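## 4. Folding, rolling and hanging

### 4.1 What the loan register shows

The Sotodden register has 2080 entries. Each one records a piece of cloth going out or coming back, with the borrower, the stated use and a short note on condition. We left out entries for clothing and for cloth cut to fit a single stage set, because these are rarely lent twice. The remaining entries cover 204 pieces, most of them plain drapes, table covers and backings.

Condition notes were written by whoever was at the desk. Some are a single word ("creased," "fine," "dusty") and others run to several lines. Xuân Âu sorted the notes into four groups: no remark, light creasing, heavy creasing, and damage. Notes that mentioned both creasing and damage were counted as damage. Where the handwriting could not be read, the entry was marked as missing and was not used in the comparison of storage methods.

Plain table covers went out more often than any other type. They were used for craft fairs, school displays and tabletop photography, and in all of these the cloth lies flat under small objects. Borrowers seldom complained about the surface in such uses. A cover pulled tight over a table loses much of its creasing without any ironing, and the small folds that remain tend to fall near the edges.
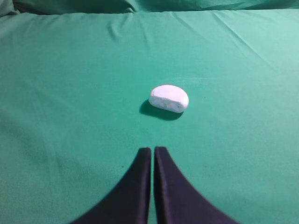
### 4.2 Differences between storage methods

Three methods were in use over the period of the register. Folded pieces were kept on open shelves. Rolled pieces were kept on cardboard tubes, laid flat on brackets. Hung pieces were clipped to a rail by their top hem. A piece usually stayed with one method, but 17 of the larger drapes were moved from shelves to tubes when the second storeroom opened, and we treat them separately in Section 4.3.

Heavy creasing was noted most often for folded pieces and least often for rolled ones. Hung pieces came between the two. The rail was short for the amount of cloth on it, and staff at Sotodden told us that drapes were pushed together at the far end to make room. A drape kept that way picks up long vertical folds in addition to the smaller wrinkles it already has.

Weight mattered too. Cloth over 300 grams per square meter seldom had heavy creasing noted under any method. Cloth under 200 grams per square meter had it noted often, even when rolled. The smaller Koltach collection gave the same order of methods, though it holds few heavy drapes and we do not rely on it here.

Creases were more of a problem on upright backings than on tables. A backing is hung from the top and left loose, so the creases stay in. Side light makes them stronger, and folds at the sides can look several shades darker than the rest of the same cloth. Figure 3 shows the difference between a hanging cloth and a table cover in similar greens.

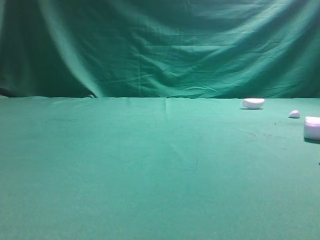 **Figure 3.** Green backdrop cloth with wrinkles and deep folds at left, behind a covered table; three white foam-like objects at right.

### 4.3 Pieces moved from shelves to tubes

For the 17 drapes that changed method, we compared the notes written before and after the move. Light creasing was still recorded for most of them. Heavy creasing became less common, but the change was slow. Old fold lines were mentioned for several loans after the move, in two cases along with the remark that steaming had been tried.

Emar, which supplied the tubes, advises rolling with the face side out. The staff did this for some pieces and did not record which. We could not test the effect of rolling direction for that reason.

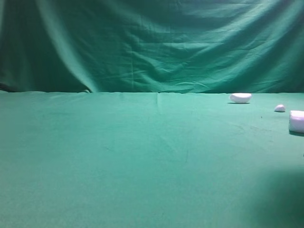
*Section last changed: 20/02/2021*

The Đồng storeroom was visited in November to check whether the written methods matched actual practice. Most did. Five pieces listed as rolled were found folded on top of the brackets, and one listed as hung could not be located. We corrected the five entries and left the missing piece out. None of these changes altered the order of the methods given in Section 4.2.

Humidity was not logged in any of the storerooms before the study began, so it is not included in the comparison. The readings taken since then are listed in Appendix B.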